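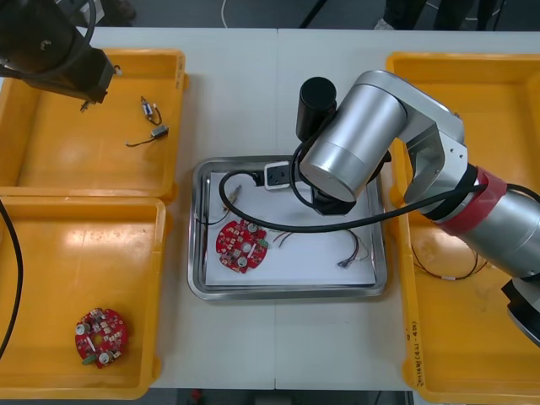

Trays on the white table: switch and connector at the top left, a round red board below it, and a second red board on paper in the steel tray.

The life of a thing in small pieces

By Farzana Bhattacharjee
4/7/21

When I was a child in Sadasberg, my uncle repaired radios on the same table where we ate our dinner. Before the meal he put all the screws in a tea saucer, and after the meal he took the saucer back and continued. I believe this was my first lesson about electrical work. The soldering comes later. First you must have a dish to put things in.

I thought of his saucer often this year, as I visited people who build and repair electronics at a small scale. Each of them has an opinion about trays. In Encombe I met a woman who refuses any tray that is not yellow. Small dark parts, she told me, disappear on a grey surface and also on a brown one, but on yellow the eye finds them at once. She bought 50 of them when a bakery supplier closed, and she has given most of them away to friends, with some regret.

A shallow tray is better than a deep one. The fingers must come to the part from the side, and with a high wall they cannot. A switch with metal terminals wants a tray of its own, together with its short wire and the connector, so that nobody sends it to the next step without them. The board gets another tray. Loose wire should also live alone, in a loop, for it catches everything it touches and pulls it over the edge.

For the main work many people prefer steel. It is heavy and it does not move when you push. But steel is hard and it shines, so they cover it with paper. I asked in three workshops what kind of paper, and received the same answer, which was the cheapest one. White paper shows a dropped washer or a crumb of solder, you can write on it with a pencil, and at the end of the day you fold it and throw it away with all the dirt inside.

The round boards interest me the most. A square board is easy to understand, you know where is the top. With a round one you must look for some sign. On a board with two big silver capacitors, the capacitors become like the eyes in a face, and after a week at the bench you turn the board the right way without thinking. An old assembler at Jayasinghe, the family firm where I spent several days in January, called them simply "the eyes". Her daughter uses the same word, and so do the new workers.

About the coloured wires I have less to say. They are beautiful, and they make a mess. The assembler keeps them pointing in one direction, away from the board, with the connector ends free. She learned this after a whole afternoon was lost to one knot.

Writing on the trays is a matter of dispute. At Jayasinghe they write with a marker directly on the edge, and when the contents change they wipe it with alcohol and write again. At Plollwood, a repair room in the next valley, the trays have printed numbers and a notebook explains them. I opened this notebook at number 724 and found "ask Ravi". Ravi moved away some years ago.

My uncle's saucer is now with me. It has a brown ring from the flux and a chip on one side, and I keep in it the screws of a radio that I have not yet closed.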